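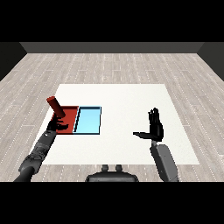
Edith Zapata wrote in after the last session to ask why her bedroom always feels smaller once the rug goes down, when every magazine tells her a rug makes a room look bigger. I loved getting that, Edith, and I'm going to let it steer most of tonight, so please forgive me if we get to curtains late (or not at all!).

Print this page | E-mail this page

Session 4: Rugs, Edges and the Floor You Leave Showing

Let's begin with the border, by which I mean the strip of bare floor between the rug and the wall. In the Hurgate house we looked at in April, the owners had left 24 inches on three sides and nearly nothing on the fourth, and you all felt it was crooked before anybody got out a tape measure. An even border calms a room down. A stingy one makes the walls seem to crowd in, and I suspect that may be Edith's trouble, although she hasn't sent me her measurements yet.

Then there is the bed. A rug that stops just short of the nightstands looks as if it got lost on the way, so pull it down toward the foot and let a good wide piece come out where your feet land in the morning. My own is 34 inches on each side and I wouldn't give up one of them.

Color comes next, and I know some of you have strong opinions! A pale rug on a pale floor reads as one big surface and lets the eye wander along. A dark rug on that same floor draws an outline, and then you had better like the shape you've drawn. The Mamani reading has a lovely chapter on this, and it's short, so do try to get through it.

On money: the Stuvum wool we passed around costs $482 in the medium size, and the Ondthorpe flatweave is more than $500 once you add the pad. Please don't buy either one yet. Lay old bedsheets on the floor, folded to size, and live with them for a few days, walking around them with the laundry and so on.

For next time, bring a sketch of one room with the door swings marked. Pencil is fine, and so is the back of an envelope.

Print this page | E-mail this page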